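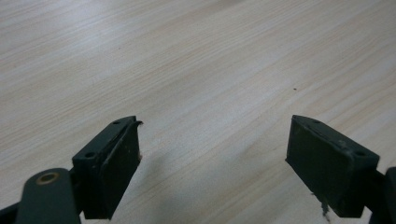

kitchen table, before the flour

August, 6:10 am

Up too early again. Hot already. Wanted to get the dough going before the kitchen turned into an oven all by itself, so here I am with coffee and wet hair, writing this while the yeast does its thing.

Plum dumplings today. Finally. Have been putting it off since Reiko brought over that bag of plums, the little blue ones, and they were going soft on the counter and making me feel guilty every time I walked past. Lost a few to mold. The rest are fine. Sticky, but fine.

Recipe is out of the old Magyar cookbook, the one with the broken spine, page 2 of the sweets. Except the recipe wants potato dough and I wanted yeast dough like the ones at Farine, so I'm sort of doing half of each. 577 grams flour. Yes I weighed it, that was the end of the bag and I wasn't opening another. 200 ml milk. Egg, butter, sugar, pinch of salt, lemon peel. Forgot the lemon peel. Went back and kneaded it in after, which was a mess, little yellow bits all over my wrists.

6:50

Dough is up. Not double but up. Punched it down, let it sit while I pitted plums. Sugar cube in each one where the stone was, that's the whole trick. Out of sugar cubes after the first few so the rest got a spoon of brown sugar and cinnamon, and most of that leaked out the bottom. Will see.

Must buy: sugar cubes, butter, bread crumbs, dish soap. New rolling pin some day. The handle is coming off mine and it pinches.

7:30

First batch in the pot. Two split. Plum juice in the water, everything pink. Turned it way down so it barely bubbles and the next ones held. Note for next time, pinch the seam, then roll it in your palms, then pinch AGAIN. And put them in seam down. And don't answer the phone.

It was Mom on the phone. She says no yeast, never yeast, Grandma would have had a fit. Then she wanted to know how they tasted. Told her I'd let her know.

Crumbs: fried in butter in the Purkell pan, low heat, keep stirring. Burned the first lot becuase of the phone. Second lot perfect, dark gold, smelled like toast and popcorn. Bit of sugar at the very end, off the heat. Ate a spoonful standing up.

8:15

Ate three. OK so. The brown sugar ones are better than the cube ones?? Didn't expect that. More of a syrup in there, almost like jam, and the cinnamon goes right through. The cube ones were a bit plain and one cube hadn't melted all the way. Dough was soft, a little chewy on the bottom where it sat in the steam. Not like Farine's, theirs are puffier, but they've got a proper steamer and I've got a pot with a lid that doesn't fit.

Needs sour cream. Didn't have any. Used yogurt with honey, the Honosia one Reiko gave me, and it was way too sweet on top of all that. Lemon in the yogurt would fix it. Add lemons to the list.

Late for work now obviously. Dishes in the sink, flour on the floor, flour on the cat. Six dumplings in a box for Reiko, she gets the good ones, the ugly ones are mine. Rest in the freezer on a tray.

10:40 pm

Reiko Takeda, official verdict by text: "more please." Then a second text asking if I'd left the stone in one. I had. She's fine, tooth is fine. Feel awful. Have to check every single plum next time, I was going so fast by the end.

She wants to bring them to the street supper. Says 3000 people went last year which can't be right, it's two blocks. Told her I'm not making dumplings for 3000 people. I'd do one tray. Maybe two if she pits.

Knees hurt, feet hurt, whole place still smells like butter. Called Mom back and told her they were good and she said hm. Still haven't mopped. Bed.

Oh, and take the butter out tonight for tommorow. Crumb cake with the leftover crumbs, and the last few plums on top if they make it till morning.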